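10 Dec 2020

# Durkum two-layer dish sponge, with notes on the Skurken plate

I bought the Durkum sponges in August as a replacement for the Plellow ones, which had started to delaminate early. The pack carries item number 2192. I have now used enough of them to have an opinion, most of it favorable.

## Construction

The sponge is a standard two-layer type: green scouring layer bonded to yellow foam. The sides are pinched in at the middle to give a grip. The scouring layer is coarse and the foam is soft enough to fold by hand without much force. Folding matters to me, as I clean rims and cup handles with the sponge doubled over.

Under a hard pinch the green layer creases along the center and the foam spreads behind it. The bond line is the part to watch on any sponge of this kind. On the Plellow it opened at the corners first. On the Durkum I have had one corner lift, on a sponge that was overdue for the bin.
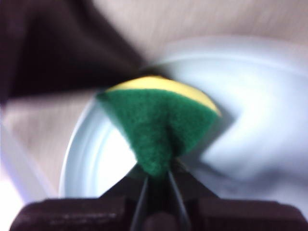 ## Test plate

All of my testing was done on the Skurken plate in light blue. It is a shallow plate with a raised rim and faint concentric ridges on the inside. The ridges are low, but they hold dried egg and starch better than a smooth plate does, so it makes a reasonable worst case.

Strokes that follow the ridges clear residue in fewer passes than strokes across them. The inside corner of the rim needs the edge of the sponge, green side down. I found no scratches on the surface after normal use. I would still keep the green side off anything with a printed pattern.

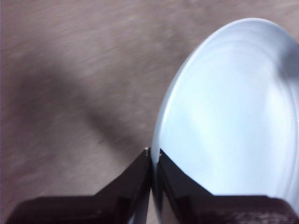

## Results

- **Dried egg:** removed with the green side after a short soak. Without the soak it took 30 strokes.
- **Tomato sauce:** removed with the foam side alone. The foam stains and stays stained.
- **Baked cheese:** slow. A scraper is the better tool - the sponge is only useful for the last film.
- **Grease:** good with hot water, poor with cold. The foam holds soap well enough for a full sink.

Rinsing is average. Starch stays in the green fibers and has to be worked out with a thumb.
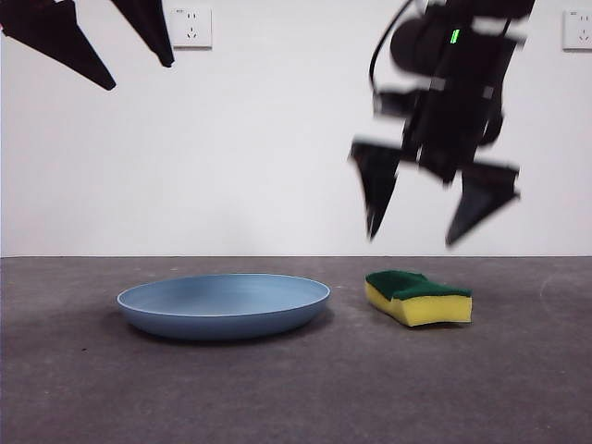
*Skurken plate and Durkum sponge on the gray tabletop.*

## Shape and storage

The narrow middle fits between thumb and fingers and gives better control than a plain block. It also makes the sponge fall through the Ormsby sink rack, whose wires are spaced too far apart for it. I stand mine on end in a cup.

Drying takes overnight in a cool kitchen. Lying flat with the foam down, it takes longer and begins to smell by the end of the week.

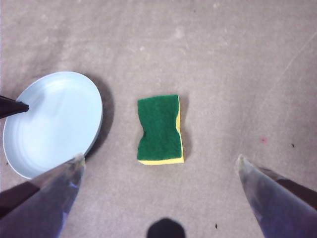 *Sponge with the green side up, plate to the left.*

## Verdict

Recommended for daily dishes. I would buy the Durkum again over the Plellow on the strength of the bond alone. The Ormsby rack goes back.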